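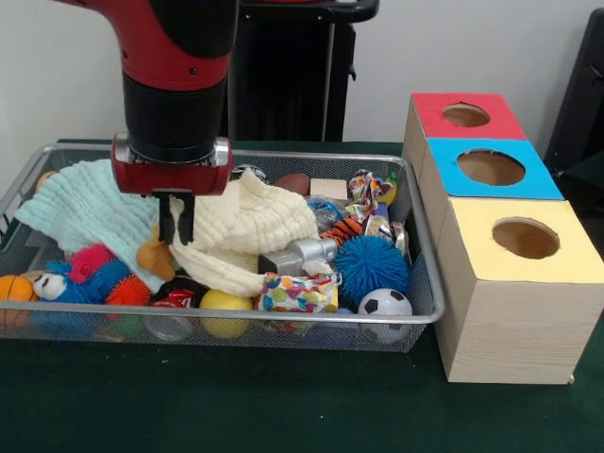
Grurent

Grurent is a grasp planning program for robot arms with two-finger grippers. It is built for clutter, meaning objects that lie on, under and through one another, and it chooses where the fingers should close and what should be lifted first. It is maintained by Zinex and is most often run alongside the Anov motion controller.

Background

The first version assumed that every object had a known shape and sat politely apart from its neighbors. It did well on blocks. Cloth was listed in the manual as "future work" and stayed there through four releases. The current planner, rewritten from the ground up, drops the shape library and scores possible grasps straight from a depth image.

Method

Each planning cycle starts with one depth image, from which the program draws 200 candidate grasps. Every candidate gets three scores: how well the fingers would hold, how likely they are to hit something on the way down, and how much of the pile would come along uninvited. The third score, called the drag term, is the part users argue about. Set it too low and the arm lifts a towel with half the container's contents inside. Set it too high and the planner picks nothing at all, a result the log reports as "success (0 objects)".

The best 5 candidates go to Anov, which checks whether the arm can reach them. If none can be reached, Grurent tilts the approach angle by up to 30 degrees and tries again.

Soft objects are handled by a separate module that looks for folds and ridges. It has no idea what cloth is and will happily treat a wrinkled plush ear as a napkin.

Testing

The Nwachukwu set, used to compare versions, holds 2,869 recorded piles of toys, fabrics and household items. Scores on it should be read with some care, as the planner's default settings were tuned on the same piles.

Known problems

Clear plastic often shows up in the depth image as a hole, and wire mesh as a rumor. Round objects near a rim tend to be ranked highly and then roll. Shiny metal is skipped unless the user turns on a setting named "optimistic" – the documentation does not explain the name.

Versions

The current release is dated 18/01/2022. It added the drag term and removed the block demo, which some users still ask for.

See also

Bin picking
Motion planning
Depth camera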